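Can machines do the household chores yet? Report on our project about small tidying jobs

We started this project in September with a simple question from our course: which everyday chores can be handed to a machine now, and which still need a person? We chose small jobs done at a table, such as picking up a hairbrush and putting it where it belongs.

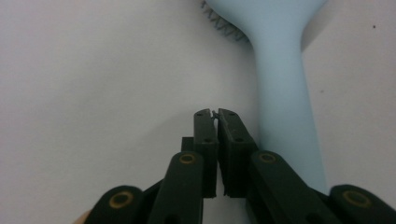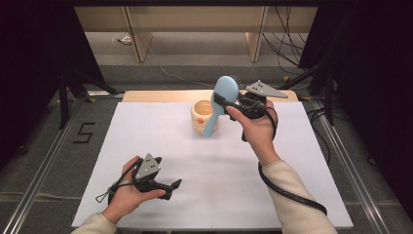

Report by the author for the Drulia project group
Second-year student, Automation and Everyday Technology

What we wanted to find out

Floor cleaning and lawn mowing already have machines that people buy and use. Both jobs happen on a flat surface and neither needs the machine to hold anything. Tidying is different. Every object has its own shape and weight, and most of them can be picked up in more than one way. Our question was how much of the difficulty lies in the gripper and how much lies in deciding what to do with it.

We limited ourselves to one chore, which we called "clearing the dressing table". The things on the table have to be picked up one at a time and moved to a set place. A person does this without thinking.

How we worked

We did the chore by hand first, then with a pair of hand-held grippers, one in each hand. With the grippers you keep your own eyes and your own judgement, but you lose your fingers. If the job is still easy, the gripper is good enough and the remaining problem is in the control. If it becomes hard, better software alone will not help much.

For the last part we wrote a short program, which we called Burix, that chose a grasp point from a camera picture of a single object. We compared its choices with the ones we had made ourselves. Burix did not move anything. It only marked where it would take hold.

We made 58 attempts with the grippers, split between 2 of us. An attempt counted as a success if the object was lifted, moved and put down without being dropped or knocking anything over.

What we noticed

The hairbrush was more awkward than we had expected. The handle is the obvious place to take hold, but it is round and smooth, and the brush tends to turn in the jaws because the head is the heavier end. Holding it nearer the head stops the turning. Then the bristles get in the way, and you have to think about which side they face before you close the jaws.

A cup standing close to the brush made it worse. By hand you would nudge the cup aside with a knuckle while reaching for the brush. With two grippers you either use the second one to move the cup or lift the brush straight up before swinging it away. We lost most of our time on decisions like this. The closing of the jaws took hardly any.

You also lose your sense of touch. With fingers, you feel an object begin to slip and squeeze harder. With the grippers we had to watch for it, and by the time we saw it the object was often on its way down. We both got better with practice, and by the end we were slower than bare hands but no longer clumsy.

Burix chose sensible places on objects with a clear middle. It did badly with the hairbrush, where it kept picking the centre of the whole shape, close to where the handle meets the head. That might work for one position of the brush but not when it lies bristles down. It had no idea what the object was for, so it could not choose a hold that suited putting it away.

The shop-floor side

We wanted to know if the same would be true at work, so we spent an afternoon at Egger, a small firm that packs bathroom goods. They have one packing line with an automatic arm, named Hida by the staff. It places boxed items in a tray and does it well. The boxes are all the same size and arrive the same way round. Loose items are still packed by hand on the next bench. We were told the firm had looked at changing this and decided to wait.

Our answer so far

For a chore with mixed objects, we would say not yet. A plain two-jawed gripper can do most of the lifting if a person is guiding it. Choosing the hold, noticing a slip and dealing with the neighbouring object were the parts we could not have handed over.

What we would change

We would use more kinds of object and write down the reason for each failure at the time. We only began doing this after the first 3 sessions, so the early notes are thin. We would also like to try softer pads on the jaws, which might help with smooth handles. The next group can have our notes and the Burix code from the shared folder.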